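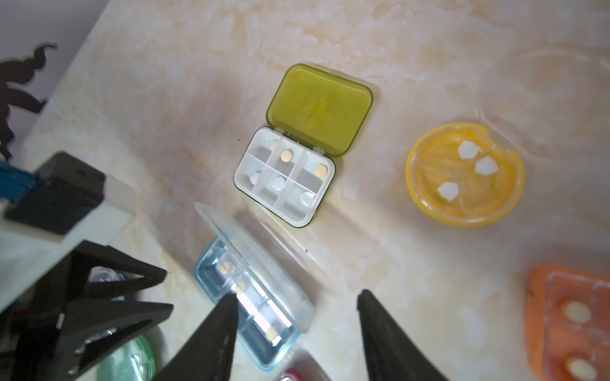 Masking the gripper out of wrist camera images

Updated Mar 28, 2022

The Nivia detector will report the robot's own fingers as objects unless you mask them. On a pill sorting setup this matters, since a dark finger lying over a blue box can split that box into two detections. These steps assume the wrist camera is already calibrated.

1. Open the gripper fully and save 17 frames over different backgrounds. Keep the arm moving between frames so that only the fingers stay in the same spot.

2. Run the Wallasum mask tool on the folder. It keeps the pixels that barely change and writes mask_open.png.

3. Grow the mask by 4 pixels. The finger edges are soft at close range and a tight mask leaves a black outline behind.

4. Repeat with the gripper half open and fully closed. Farnach picks the nearest mask from the reported finger width.

5. Load the masks in the perception config and restart the node.

Check the result with open organizers on the counter. Tablets beside a finger should still be detected. A tablet partly behind one should come back with the "occluded" flag, and the planner will then ask for a second view before it picks.

Clear lids are a separate problem. If a lid shows up as part of the box, raise min_depth_points to 2 and try again.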